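Learn > Kids' Corner > How Your House Works > Where Hot Water Comes From

March
By Leokadia Grabowska

Turn on the hot tap in your bathroom and wait. First the water is cold, then it is a little warm, and then it is hot. The water did not start out hot. It came into your house through one cold pipe, and something inside the house heated it.

That something is called a water heater. In many houses it is a tall tank that stands in the basement, the garage or a closet. Have a grown-up show you yours, but don't touch the pipes on top. One of them can be hot enough to hurt.

Cold water in, hot water out

A tank water heater has two pipes at the top. One brings cold water in. The other lets hot water out.

The cold pipe does not stop at the top of the tank. Inside, it joins a long tube called the dip tube, which goes almost all the way to the bottom. The cold water is let out down there, close to the heat.

Hot water is a little lighter than cold water, so it floats up. The hottest water in the tank is always near the top, and the hot pipe takes its water from there. When you open a tap, cold water pushes in at the bottom and hot water goes out at the top. The tank stays full the whole time, even when you are in the shower.

Where the heat comes from

Some heaters burn gas. There is a burner under the tank, a bit like the burner on a gas stove, and a metal pipe called a flue runs up through the middle of the tank. Hot gases from the flame go up the flue and out of the house. The water around the flue gets warm on the way.

Other heaters use electricity. They have metal rods inside the tank called elements. When electricity runs through an element it gets hot, and it heats the water touching it. Most electric tanks have 2 elements, one high and one low.

Both kinds have a thermostat. A thermostat is a switch that feels how warm the water is. When the water cools down, it turns the heat on. When the water is hot enough, it turns the heat off again. It does this all day and all night, and you don't have to do anything.

Keeping the heat in

Hot things cool down when they are left alone. A cup of cocoa on the kitchen table will be as cool as the room by lunchtime. The water in a tank would do the same thing, only more slowly, because there is so much more of it.

To slow this down, the tank is wrapped in insulation. Insulation is any material that heat has a hard time getting through. In a new heater it is usually a thick layer of foam, hidden between the tank and the outer metal cover. Some older tanks have a special blanket wrapped around the outside as well. Never wrap a heater yourself with things from around the house. Cloth near a gas burner can catch fire.

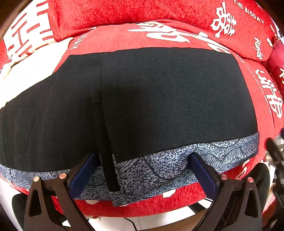 Why you have to wait for it

The pipe between the tank and your tap is full of water too. If nobody has used the hot tap for a few hours, the water sitting in that pipe has gone cold. It has to come out before the hot water can reach you.

A tap close to the tank gets hot quickly. A tap at the far end of the house takes longer. You can test this with a watch. Pick one tap first thing in the morning and see how long it takes to turn warm. In my house the kitchen tap takes 13 seconds and the upstairs bathroom takes 60. Catch the cold water in a bucket and give it to the plants.

The blue tank in the picture books

Children sometimes ask me why drawings of heaters have a blue part and a red part. Artists use blue for cold water and red for hot water. Real water is clear at both ends of the tank. Many taps use the same colors, with a red dot on the hot side and a blue dot on the cold side.

The parts that keep you safe

Water takes up more room when it gets hot. In a closed tank it could push very hard on the walls, so every tank has a relief valve. If the water gets too hot or the pressure gets too high, the valve opens and lets some water out through a pipe that points down toward the floor. Leave that valve and its handle alone.

There is also a metal rod inside called the anode rod. Steel tanks can rust. The anode rod is made of a metal that wears away more easily than steel, so the water eats the rod first and the tank lasts longer. A plumber can take out the old rod and put in a new one.
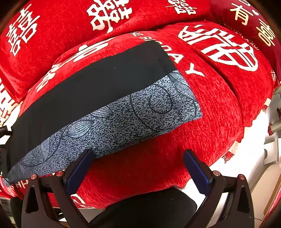 Heaters without a tank work in another way. A tankless heater is a box on the wall, and it only heats water while a tap is open. The cold water runs through a thin metal pipe that winds back and forth past the heat. All that winding fits a long pipe into a small box, the same way a big piece of cloth takes up less room once it is folded, like the black and patterned one lying on the red fabric here. A long pipe gives the water more time next to the heat, so it is hot when it leaves the box. You can't run out of hot water with this kind, but if too many taps are open at once, the water may come out cooler.

Things to look for at home

Find out if your heater has a tank or is a box on the wall.

Look for the label. It often tells you how many gallons the tank holds and whether it uses gas or electricity.

Look at the floor under the tank. It should be dry. If you see a puddle, tell a grown-up right away.

Words to know

Dip tube — the tube that carries cold water to the bottom of the tank.

Element — a metal rod that gets hot when electricity runs through it.

Flue — the pipe that carries hot gases away from a burner.

Insulation — material that slows heat down.

Thermostat — a switch that turns the heat on and off.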